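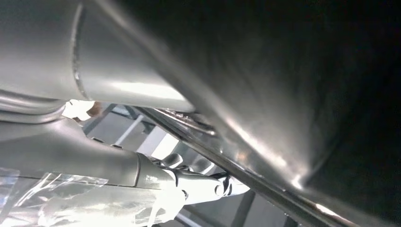
Science for Kids > Light and Color > Explainers
Print this page | E-mail this page

Why Some Surfaces Shine

Light travels in straight lines. When it meets a surface, part of it bounces off. This is called reflection. The rest is absorbed or passes through.

On a very smooth surface, light coming from one direction leaves in one direction. Your eye sees a bright spot, called a highlight. On a rough surface, the same light scatters many ways and the surface looks dull.
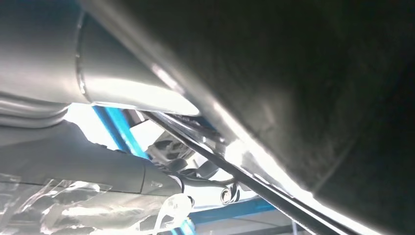

Bright highlights on a brushed metallic pipe.

Brushed metal falls between the two. Its fine scratches run mostly one way, and they stretch a highlight into a band. The scratches can be too small to feel with a fingertip.

Color matters less than you might expect. A black surface absorbs most of the light that hits it, but if it is smooth it still has a highlight.

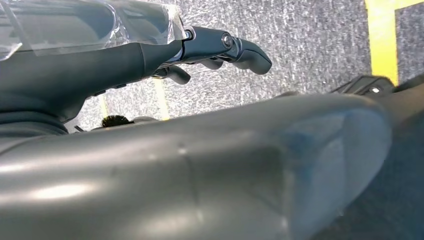 A highlight also moves when you move. Light leaves a mirror at the same angle at which it arrived, so a new eye position picks up light from a new part of the surface.

Try it. You need a metal spoon, a sheet of foil and a lamp.
1. Look at the lamp in the back of the spoon.
2. Tilt the spoon slowly. Watch the highlight.
3. Crumple the foil, flatten it and look again.

The crumpled foil shows many small highlights. Each fold is a small mirror facing its own way. 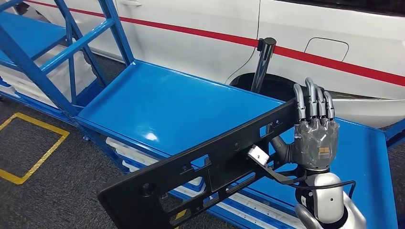
Riet Wouters writes that her class did this with 8 spoons and found that the inside of the bowl turned the lamp upside down. The inside curves inward, and light rays from the lamp cross before they reach the eye.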